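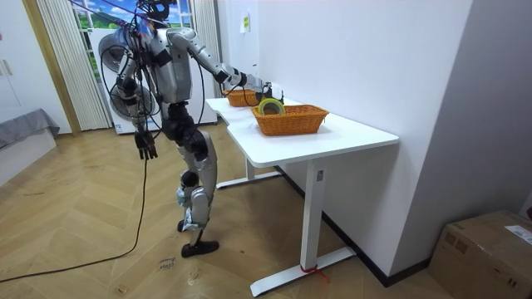 How many baskets does one desk need? Two is plenty, provided each has a single job and goes back to the same spot every night.

The woman who gives that answer runs the supply room at Witell, a small home-organizing firm in Tustodby. She has set up 136 desks and tables for clients and says most people start by buying too many containers.

"They come in with 20 little bins," she said. "By October half of them are holding batteries and old receipts."

She prefers wicker for loose things like tape because it is light and easy to slide across a desk. She dislikes lids. "A lid is one more thing to put down somewhere," she said.

Labels are another matter. Witell used printed ones for almost 2 years, then dropped them. Now she writes a word on a sheet of paper and sets the basket on it. 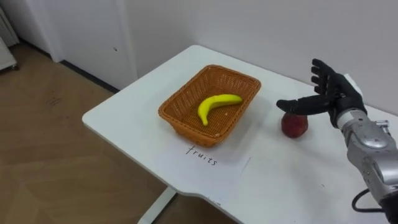 "If the word turns out wrong, you get another sheet," she said. "With the printed ones people felt stuck. They kept a basket for envelopes when they hadn't bought an envelope since they moved."

She keeps the words short and in lowercase, and asks clients to write their own. A family in Koivisto spent 17 minutes choosing between "snacks" and "food." They went with "food."

Her own desk gets cleared on Thursday, before lunch. Tape goes back first.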